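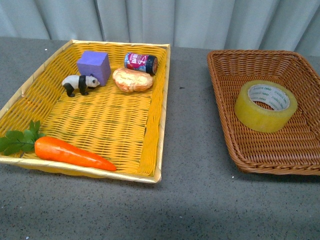 20 May 2020

I slept badly and got up before six. The rain had stopped, and I drank my coffee standing, because the chair was full of clean clothes I did not put away yesterday. Then I decided that today I will do the toy corner, all of it, and not only push the things from one side to the other as I did in January.

I have written here before that the small things are harder than the big ones. A chair you keep or you give away. With a toy carrot you stand and think. So this time I made a system. Everything goes first into the yellow basket, only a few pieces at a time, and I may not take new ones before the basket is decided. What is decided goes to the brown tray, and from the tray to its box. It sounds slow and it is slow, but I did not get the headache I had in winter.

The carrot was in one of the first groups, with the bread roll, the panda, the purple foam cube and the little can with the big S on it. I would like to say they belong together, but they came from everywhere. The carrot and the bread are from the play shop my sister's children had on my balcony for one whole summer, when I had to buy my own vegetables from them every evening. The bread was always the most expensive. I remember I paid 600 for it one time, in what money they did not tell me, and I got no change. The leaves on the carrot never want to stay inside of anything. I bent them in and they came out again over the side.

The panda I wanted to give away and then I did not. It is so small that it will be lost in one week in any house with children, and I do not want to be the person who gave a thing only to be lost. It can live on the window shelf beside the cactus. The cube I am not sure about. I believe it was part of a set for building, and I looked for the others under the sofa and behind the radiator, and found a pencil, a button and a lot of dust. One cube alone is a strange present. But the color is nice, and it is soft to hold in the hand while I speak on the telephone, so for now it is on my desk. I see that from five things I already kept two for myself. This is exactly the mistake I made before.

At half past ten I stopped and washed the curtain's bottom edge with a sponge, as it had a gray line where it touches the table. I should take the whole curtain down, but then the room looks naked and the neighbors across can see how I live. The pale color was a bad choice for this street with the buses. When I bought it in Emley I thought only about how calm it was. I still like it in the morning, when the light comes through and the whole table looks a bit like a place by the sea.

The tape is again a problem. I have the clear one, and I lose the beginning of it every single time. I turn it and turn it with my fingernail, and when I find it, only a thin strip comes off, and the rest stays. My mother folded the end under, always, and was angry with us if we did not. I folded it today after the first box and forgot it after the second. For the third box I sat with my glasses on for a long time, under the lamp, like a watchmaker. I keep the roll in the brown tray now so at least I do not have to look for the roll also.

The boxes are the strong ones from Mendero, where I ordered the shelf last year. I was right to keep them. I have now 3 boxes closed and marked with the thick pen: one for the children's room at Shevchuk, one for my cousin, and one with a question mark. I am not proud of the question mark. Inside is the train with no rails, the doll clothes without the doll, and the puzzles where I do not know if they are complete. Somebody has to lay them to find out. One has over 40 pieces only in sky, all the same blue, and it will not be me.

For lunch I had soup from yesterday with an egg in it. I ate at the corner of the table, with the baskets moved to the side, and I read an old newspaper I found in the bottom of the toy box. There was a recipe for plum cake in it and I cut it out, which means I took out one more thing to keep. After lunch I lay down for a few minutes and it became an hour.

In the afternoon I telephoned the house in Shevchuk to ask if they take toys at the moment. They do, but everything must be washed, and they let it stand some days in the hall before they give it to the children. I understand this. So I opened the first box again – with the scissors, and all the good tape was for nothing – and washed what can be washed in the kitchen sink with warm water and soap. The plastic animals are easy. The food is more difficult, as the dirt sits in the little lines. I used an old toothbrush. I laid it all on two towels on the floor, and I have to walk around it to go to the bathroom.

It is a funny feeling to wash toys when there is no child in the house. I thought I would be sad from it, but mostly I was thinking about my knees. Only when I washed a small blue cup I was a little sad. I do not know why the cup and not the others.

Tomorrow I have to write to my cousin in Plorkwood and ask if she wants the wooden blocks, before I carry them down. I also have to buy new sponges, and yeast if they have it. The basket I will empty once more before I go to bed, so that I start with nothing in it. The can with the S I did not decide. I have put it back in two times already.

The towels are still on the floor. I can hear the buses again, so the window must be open in the kitchen.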